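Notebook, June, Brovent edit room

Rewatched the Belmonte reunion, all 60 minutes, with the sound up this time. Lucero Marulanda apologizes at minute 20, then spends the next five taking it back. Deisy Mosquera eats an olive through the whole thing. Best acting of the season. 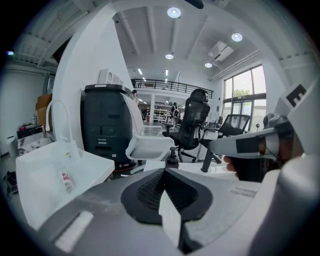 Did Lucero really quit the show?
She left the group chat. Her Lorero contract still has a season to run, and Ondbridge has her booked for the trailer.

Logged 585 viewer comments on the apology clip. Most want Deisy to get her own show, and a good number want the olive to get one. I've tagged the angry ones by target, and the host is doing worse than expected for a man who only asked questions. 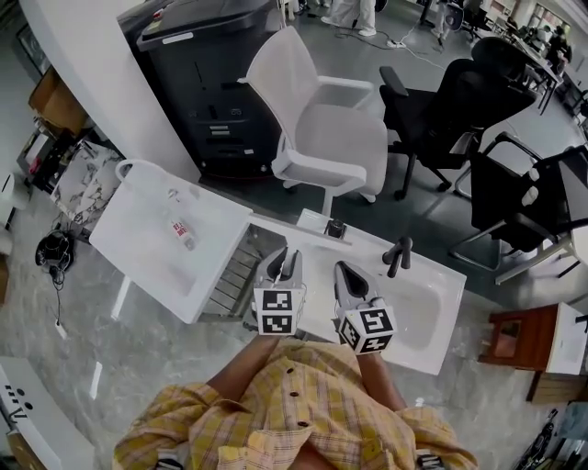 Still to sort: the dinner fight, which has two versions in the bin with different dresses. Whoever labeled both of them FINAL, please come see me. Bring coffee.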